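Nyokabi Nzioka
Oct 3, 2025

Thread on toy kitchens. I've been sorting, washing and resetting play food for a family center in Testolton since August, and people keep asking me what to buy and how to store it. I'll put it all in one place. 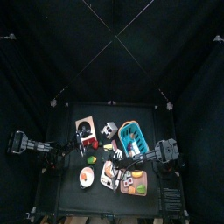
Start small. A stove, a plate, a cutting board and a few things to put on them will carry most kids through a whole morning. You can add later. It's much harder to take things away once a four-year-old knows they exist.

Our first set came from a donation bag with 59 pieces in it. I put all of it out on day one. By snack time it was on the floor, and the kids had moved on to the cardboard box it came in.

Now I put out 15 pieces at a time and keep the rest in a closet. The closet half gets swapped in every couple of weeks. Kids greet the old pieces like they're new.

Stoves first. A tabletop stove beats a full standing kitchen if you're short on room. It can go on a low table, on a rug, or up on a shelf at the end of the day. Our standing kitchen took up one whole wall and only two kids could get at it.

I like wood for the stove. It has enough weight that it doesn't slide every time somebody puts a pan down hard. Plastic ones are fine too, but put a bit of shelf liner under them.

Check the knobs before you buy used. Turn every one. If a knob pulls off in your hand, it'll pull off in a toddler's hand. I glued two of ours and one still came loose, so now that stove has no knobs and the kids twist the spots where they were.

Plates. Get more plates than you think. Food without plates ends up in piles. Food with plates turns into a restaurant, and a restaurant means taking orders, and taking orders is where the talking happens.

Cutting boards are the piece I'd replace first if we lost it. Kids will "chop" things that aren't made to be chopped. That's okay. Give them a board and the chopping stays on the board, mostly.

The food that comes in halves and sticks back together: check the fasteners. The hook-and-loop dots peel after a lot of washing. I bought a sheet of replacement dots and did the whole bin in one evening with the radio on.

Color matters more than I expected for cleanup. Bright pieces on a dark surface are easy to find. We had a patterned rug in that corner for years and I used to step on a carrot every single day. I switched to a plain dark mat and the stepping stopped.

If you don't want a mat, a plain dark table does the same job. Avoid anything with a busy print.

Brands, since somebody will ask. We have a mix. The Nusby pieces have held their paint the best. The Maes pans are nice but the handles are short and little kids can't get a good grip. I wouldn't turn either one down at a yard sale.

I paid 47 dollars for the last set I bought new, and that included the stove. I would not go higher than that for a group room. At home, with one kid, maybe.

Washing. Plastic goes in a mesh bag on the top rack, no heated dry. Wood gets wiped with a damp cloth and a drop of dish soap, then a second cloth with plain water, then it sits out overnight on a towel. Do not soak wood. I soaked a wooden egg once and it split right down the middle.

Fabric food (we have felt lettuce and felt cheese) goes in a pillowcase on cold. Tie the pillowcase shut or you will find lettuce in your socks.

Storage. I use 4 bins and the labels are drawings, no words. One for food, one for dishes, one for pots and pans, one for everything else. The everything else bin fills up fastest. I empty it out at the end of the month and put things back where they go.

Shallow bins only. In a deep bin the small pieces sink and the kids dump the whole thing to reach them. I measured after the third dumping and went and got ones no taller than my hand.

Lids are a waste of time in a room with kids. Ours are under a sink somewhere.

Setting it up in the morning takes me a few minutes. Stove at the back, board and plates in front of it, food off to the side. I leave one plate with something already on it, like somebody just walked away from lunch. The shy ones will pick up from there without being asked.

I don't line things up too neatly. A perfect display makes some kids stand back and look at it. A little bit of mess says go ahead.

Cleanup at the end: the same job for the same kid all week. One does plates, one does food, and so on. They argue less when they already know. The adult does the stove because it's heavy and it has corners.

Missing pieces. Check under the radiator, behind the bookshelf, and in coat pockets. We sent a note home last month and got back a tomato, a spatula and a small bus that wasn't ours.

I don't replace single pieces anymore. If the hot dog is gone, the hot dog is gone. A block makes a fine hot dog.

A few of you asked where the dark mat came from. It was a remnant from Keltach, the fabric place by the post office. They keep the short ends in a basket near the register. I hemmed it by hand and it took longer than it should have.

Still deciding what to do about a play sink. The one we were offered is big and the faucet wiggles. If you have a small one that sits on a table, tell me how it's held up, and whether kids just fill it with real water.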